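Kids' Corner > Art > How Things Work

What Does a Curator Do All Day?

By Wendell Tillman
Friday
14 shares | 6 comments

When I was eight, I thought the paintings in a museum had always been there. Like, somebody built the walls and the paintings were already on them, the way a house comes with windows. Then my aunt took me to a gallery on a day when half the rooms were closed, and I peeked around a door and saw two people holding a picture up against a wall while a third person squinted at it and said, "Lower. Lower. No, back up a bit."

The squinter was a curator! I grew up and became one too, so I get to do a lot of squinting. (You say it like this: KYOOR-ay-ter.)

A curator is the person who decides what goes in an art show and where it goes. An art show in a museum or gallery is called an exhibition, and it takes much longer to make than most people guess. The one I'm working on now, at a small gallery called Varnano, has been on my desk for 2 years. It opens in July and I still have a list as long as my arm.

It starts with a question

Every show I make begins with something I'm wondering about. This one began when I noticed how many artists make things out of cloth. Some sew, some weave, some dye old shirts and cut them up. I wondered what makes an artist look at a pile of fabric and think, yes, I want to spend a whole year with that.
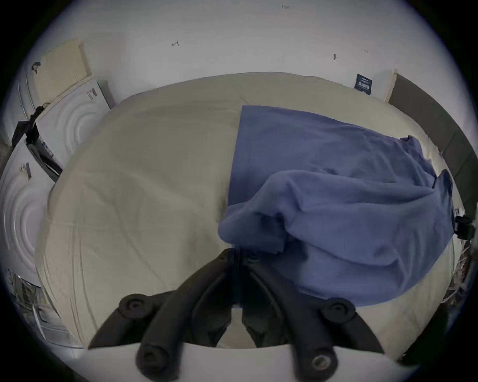
So I wrote the question on a card and pinned it over my desk. Whenever I get muddled (a lot!) I read the card again. If a piece of art is wonderful but doesn't have anything to do with the question, it probably belongs in some other show. That part makes me grumpy, because I fall in love with things and want them all.

Making the long list and the short list

Next I go looking. I visit artists in their studios, I read old books, I write letters and emails, and I ask everybody I meet. For this show my long list had 64 artworks on it. The gallery has room for 36. You can do the subtraction and see why I ate so many cookies that month.

How do I choose? I print a tiny picture of each artwork and spread them all out on the floor. Then I shuffle them. I put a big loud one beside a small quiet one and see if they get along. Sometimes two pieces that seem dull by themselves look fantastic next to each other, and I run down the hall to find somebody to show.

Asking to borrow

Most of the art in an exhibition doesn't belong to the gallery. It might belong to the artist, or another museum, or a person who has it hanging over the sofa. I have to ask them all very politely. It's a bit like asking to borrow your friend's bike, except the bike is one of a kind and you have to sign a stack of papers promising exactly how you'll look after it.

Some people say no. One owner told me she would miss her weaving too much, and I understood that completely. Others say yes and then want to know everything: how bright the lights are, how damp the air gets, who will be packing it. Those are good questions. Bright light can fade colors, and cloth fades faster than you might think.

Building a pretend gallery

Now comes my favorite bit. I make a model of the gallery out of cardboard, small enough to sit on a table, and I glue in little paper copies of the art. I have a paper person too. Her name is Kesow and she's as tall as my thumb. I walk her through the doors and bend down to see what she would see first.

With Kesow's help I found out that the biggest piece in the show, a hanging called Fukuda, hid the 6 pieces behind it. We moved it to the far wall. Much better! Moving the real one would have needed ladders and a very patient crew.
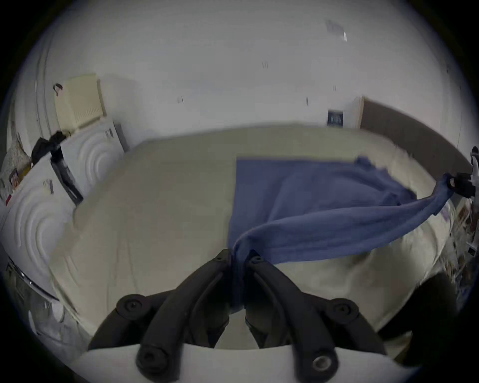
Writing the labels

You know those little cards on the wall? Somebody has to write them, and it's usually me. They need to be short, and short is hard. My first try is always too long and full of words I'd never say out loud. I read each one to my neighbor's kids, and if they start looking out the window I go back and fix it.

Hanging day

At last the crates arrive. We open them slowly and check every piece from top to bottom, and we write down anything we find, even a tiny loose thread. Then up it all goes, with lots of "lower, lower, back up a bit."

Want to try it yourself?

Pick a question, such as "What do I own that used to be somebody else's?" Find five or six things that answer it. Set them out on a shelf, move them around until you like how they look together, and write a label for each one. Give your show a name. Mine at home last winter was called Vuneo, a word I made up, and it was all buttons. Then invite somebody in and watch what they look at first. I bet it won't be the thing you expected.

6 comments | Share this page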